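The steel band of Vellstead practices in a former bus garage at the end of Purulport Road, and in the first days of August the door stays open until late. I came there to meet the woman who leads the band. She has played the tenor pan for 36 years, and she asked me not to print her name. "Write about the band," she said. "My name, everybody here knows it already."
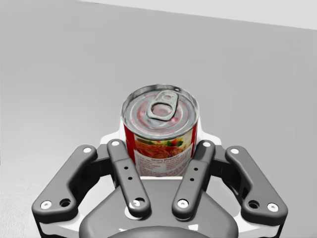 Filip

We sat on two chairs near the door, because inside the players were already tuning their ears with scales. She told me she was 16 when she first held the sticks. Her uncle had brought her to the yard to carry water for the players, and one evening a boy did not come.

"They put me in his place for one song," she said. "I knew the song from listening. My hands did not know it, but my head knew it. After this evening they could not send me home."

In those years the band had 80 players on the road. Today it has 43. She does not like when people speak of this as a sad thing. Some players moved away for work, she explained, and others have small children and come back when the children are bigger. Two of the present bass players are the daughters of such people.

The festival parade starts at the harbor and goes up to Trevum Square. It is a slow walk, mostly uphill, and the pans are pushed on racks with wheels. I asked what is the hardest part of it.

"The corner by the post office," she answered at once. "The street leans to one side there. The racks want to go down to the wall, and you must keep playing. Every year I tell the pushers, please, look at the wheels, don't look at the dancers."

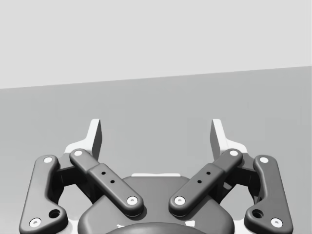 The music for this year was chosen in February. She wanted an old calypso which her uncle liked, and the younger players wanted something faster. They voted, and she lost. She laughed when she told me this, and then she sang me the first line of the song that won, quite loudly, so that two players inside turned their heads.

"Now I like it," she said. "I still think the middle part is too long. But when we come into the square and all the people know the words, I will not be thinking about the middle part."

She does not write anything on paper. New members learn their part by standing beside an older player and repeating, and she prefers it this way even when it takes more weeks. I asked if she will still lead the band next year. She looked inside, where somebody had started the wrong scale.

"Ask me after the parade," she said, and she went in to correct it.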